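Library late fees are gone in Simstead!

Good news for those of us who can't return a book on time to save our lives - the Simstead library is dropping late fees starting in January. All of them, kids' books and DVDs included. I stopped in at lunch to ask if my own sad little balance was going too, and yes, it is (I may have cheered a bit loudly for the reading room).

Danica Rusnák, who runs the front desk, told me 1,087 cardholders had their borrowing blocked over unpaid fees, and 136 of those are kids. Most owed less than the price of a sandwich. 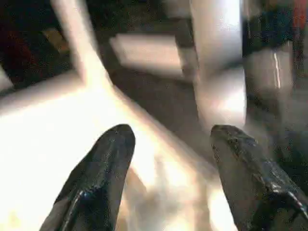
You'll still pay if you lose something, so don't go leaving cookbooks on the bus like I did. But if it turns up later, you get your money back. The branch over in Endatham did the same thing last year and got roughly 300 overdue books back in the first month, one of them 17 years late!

Blocked cards get switched back on automatically - no form, no phone call. Mine already has four holds on it.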